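The hole truth about shape sorters

June 2025

My mother kept ours in the bottom drawer of the sideboard, under the good tablecloths, and when she moved into the unit two winters ago it came to me in a box with a fondue set and 50 metres of bias binding. I was meant to be sorting the box for the op shop. I spent the afternoon on the carpet with the sorter instead, dropping pieces through and tipping them out again, and by the time I put the kettle on I'd decided I was going to write about the things. My editor thought I was joking!

So for the past few months I've been borrowing, buying and begging shape sorters from anyone who'd part with one. There are 5 on my kitchen table as I write this (the dog has claimed a triangle, which we don't discuss). The oldest is a Molton, a timber box with a sliding lid, made in a shed factory that shut before I started school. The newest is from Naserier, who do everything in oatmeal and sage and charge 70 dollars for it. It's lovely. My nephew ignored it completely and played with the ribbon.
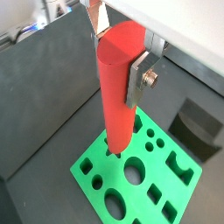
Colour is where I get bossy. A sorter ought to be loud, the sort of thing you can find under a couch with your glasses off, and the pastel brigade won't talk me out of it. Give me a bright green board and a red cylinder held over it any day – you can tell piece from board straight away, and so can a one-year-old with porridge in her eyebrows. Red over a cross-shaped hole, too, which is exactly the sort of optimism I remember. Every kid I've watched has a go at the wrong opening at some stage, usually with great confidence, and then leans on it. My brother used to fetch a shoe.

The shapes themselves are a funny old mixture once you start looking. Circle, square and triangle are in nearly all of them. After that the makers please themselves. Arner went through a stage of putting in a half-moon that was so close to the circle that half the parents I spoke to had given up and filed it. Vincze, bless them, made a sorter with a teapot. I've never found one with all its pieces and I'd drive a long way for it.

What I like best is a crowded board. The cheap ones give you four holes and a child has the lot worked out by morning tea, but put in a star, a hexagon, a bridge with a notch out of the bottom, a big circle and a few little ones, and you've bought yourself a decent stretch of quiet. Little round holes in a cluster are especially good value. They look like they ought to belong together and they make small people go very still while they think.

A solid block is another matter from the box kind, and people feel strongly about it. With a box, the piece drops, there's a clunk, and it's gone. With a block it stays standing up where you put it, so you get to admire your own work. I grew up with the clunk and assumed I'd be loyal to it for life, but I've been wavering since about Easter.
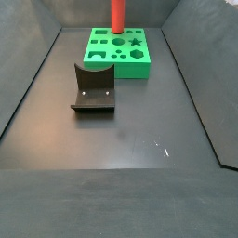

One reader from up the coast wrote to tell me I had it backwards, and that the clunk is the entire point. Her twins wouldn't look at a sorter where the piece stayed put, she said, and the only thing they ever wanted was to hear it land and then shake the box until someone in the house cried. She'd hung on to their old Molton for the grandkids and had no plans to lend it to me.

Fair enough. I did try the shaking, in the interests of research, and the dog left the room.

If you're hunting for a secondhand one, count on losing a piece or buying one with a piece already lost. Run your thumb around the inside of each hole for rough edges, and try every shape before you hand over any money, even if the stallholder sighs at you. Timber swells if it's lived in a garage. Plastic goes chalky on a windowsill but it'll come up all right with warm soapy water and an old toothbrush.

I'm off to a toy fair in July with a list in my pocket, and the Vincze teapot is at the top of it.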